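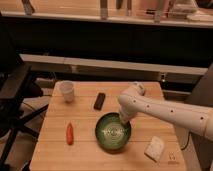

Green bowl on the table, arm lowered into it

Support > Treten Statistics > Import and Data > Ticket 276

Filed under: CSV import, Missing values, Solved

Overview | Tickets | Release notes | Contact

Summary: Repeated measures ANOVA drops participants after CSV import

Opened by Joar Forsberg in February. Treten desktop, English interface, Windows with Swedish regional settings.

I have a file with 200 rows, one per participant, and three reaction time columns named rt_pre, rt_mid and rt_post. When I run the repeated measures ANOVA, the output says N = 110. The same file gives N = 200 in the descriptives table if I only select rt_pre. There are no blank cells in any of the three columns. I have checked this in a spreadsheet and in a text editor.

Tried so far:

1. Closed Treten and opened the file again. Same result.
2. Saved the file as UTF-8 without a byte order mark. Same result.
3. Deleted the filter on the group column. It was not active anyway.
4. Changed rt_mid from nominal to scale by hand. The icon changes, but 90 cells go empty.
5. Ran the Urnodcombe sample file with the same analysis. That one works and gives the full N.

Step 4 made me look at the values again. The cells that go empty all hold reaction times of one second or more, and the export from Tapia writes those with a comma, so 1,000 instead of 1000. The field is quoted in the CSV, so the columns do not shift. The other two columns are in a different unit and have no commas.

I set the decimal separator to a point under Preferences > Data and imported again. No change. Setting it to a comma is worse - the values become 1 and the means are wrong, with no warning.
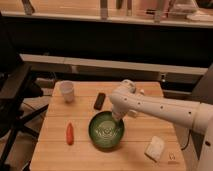 Embla Sjöberg: The decimal setting won't help you, the comma in your file is a thousands separator and the importer has no option for that. It reads the whole field as text. Switch off digit grouping in Tapia before you export, or strip the commas from rt_mid in a text editor. Then import as a new data set. If you sync over the old one, the column keeps its stored type and you will get the same N.

Joar again. I turned off grouping in Tapia, exported and imported as a new data set. N = 200 in the ANOVA, and rt_mid comes in as scale without any manual change. I also tried syncing over the old file to confirm, and it does stay at 110.

Request: please show a message when a type change empties cells. A line under the data view would do.

Status: solved by workaround. Message request moved to the Atitham milestone.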